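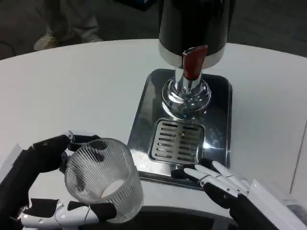
Been running Herkavent as our planner for two-handed jobs since November, long enough to have opinions. Short version: good planner, poor manners. Install was painless, one package, no hunting for old libraries. Our test job is drinks service, glass in the left hand, right hand down by the drip tray for the tap, and it's a nasty little job for any planner. A clear ribbed tumbler is bad enough for depth. Then put it next to a mirror-polished steel tray and a glossy black tank and see what your point cloud looks like. Ours looked like soup.

So, perception first. Herkavent doesn't do its own, it takes object poses from whatever you feed it. We use Mirnska. The two talk to each other fine once you've sorted the frame names (Mirnska wants them lower case, Herkavent doesn't care, neither tells you). Reflections in the tray gave us a ghost second tray underneath the table for a week. Fix was a keep-out box drawn by hand in the scene editor. Crude. Works.

Scene editor is the best bit. Drag shapes, snap to surface, save as plain text so you can diff it. I'd pay for that alone. Undo only goes back 2 steps though, which is daft.

Planning. Single arm is quick, no complaints. Both arms together used to be where everything fell over, and with the old Stosby planner we'd get elbows trying to swap places for no reason. Herkavent lets you mark one hand as "holding" and gives it an upright limit, so the glass can tip a bit but not past what you set. I left the default on for ages. Too loose for a full glass. Tighten it before you go near liquid.

Did a proper run last month, same start pose, same glass, planner only, no retries. 264 requests. 101 of them came back with a plan on the first try at default settings, which is rubbish. Turned out the default finger padding was so fat it thought the right hand was already touching the tray. Halved the padding, ran the lot again, much happier. But why ship it like that? Anyone with multi-fingered hands is going to hit it on day one.

Error messages. "No solution (588)". That's it. That's the message. 588 covers start pose in collision, goal pose in collision AND ran out of time, so you get to guess. There is a verbose flag, it's in the config file and not the command line, and it's spelt "verbos". Not my typo for once.

Replay viewer is decent. Scrub back and forth, see both hands and the contact points. Falls over on long logs, about ten minutes is the limit on my machine. Cut them up first.

Docs are thin. The examples all use a simple two-jaw gripper and a cube, so for hands you're on your own. The Gilbert add-on has a much better set of hand examples and it's free, get that first and pinch thier config.

Support answered me in two days. Polite, useful, admitted the padding thing was a known issue.

Good: scene editor, two-arm planning, upright limit, text files.
Bad: defaults, error codes, undo, docs.

Four out of five if they fix the error codes. Three and a half as it stands. Keeping it, mind you, not going back to Stosby.

Edit, Sun 25 May: new release is out, undo is still stuck at 2 but the verbose flag is now spelt properly. Old spelling no longer works so check your configs.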